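I drive a six-year-old wagon, a Roker with the small gas engine, and last June I had to replace the spare tire. Or rather, I found out that there had never been one. Under the trunk floor was a foam tray with a compressor in it and a bottle of sealant that had expired. I had owned the car for 2 years and never looked.

I think car makers should go back to putting a real spare wheel in ordinary family cars, and I think buyers should refuse to pay extra for it.

The usual argument against it is weight. A steel wheel, a tire and a jack add close to what a big suitcase weighs, and the maker wants that off the car for its mileage rating. The other argument is space. Imhof's newest hatchback uses the well for a battery, and there I accept the point. In most cars the well is still there, filled with molded foam.

Sealant works on a small hole in the tread. It does nothing for a torn sidewall, and a torn sidewall is what you get from a pothole. Mine went on a Sunday evening, 40 miles from home, on a road with no shoulder. The tow took until after ten, and the only shop open the next morning didn't stock my size. I paid 192 dollars for a tire I wouldn't have picked.
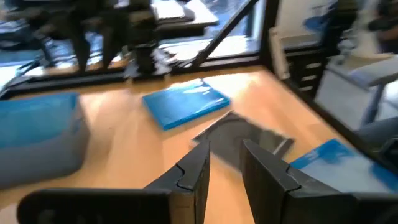

My neighbor Ieva Stankevičius had the same kind of damage in the spring in her old Drusarach sedan. She put the spare on in the parking lot of a grocery store, drove home at 50, and bought a new tire when it suited her. Her car is worth a quarter of what mine is.

People say drivers no longer know how to change a wheel. Some don't. They can still call for help, and the person who comes can fit the spare in a few minutes and leave. With no spare in the car, the same call ends on a flatbed.

Mieke Verhoeven, who sold me the car, told me roadside coverage makes up for it. I read the coverage afterward. It pays for the tow to the nearest dealer and for nothing else, and the nearest dealer is closed on weekends.

I would settle for the thin temporary kind. It's ugly and it's slow, but it gets you home. Ririne offers one on its small SUV as part of a winter package, bundled with heated seats and floor mats, so you can't buy it alone. A wheel and a jack should be on the standard equipment list, next to the seat belts.

Until then, lift the floor of the trunk before you sign anything. If there's a bottle in there, check the date on it and ask what a spare costs.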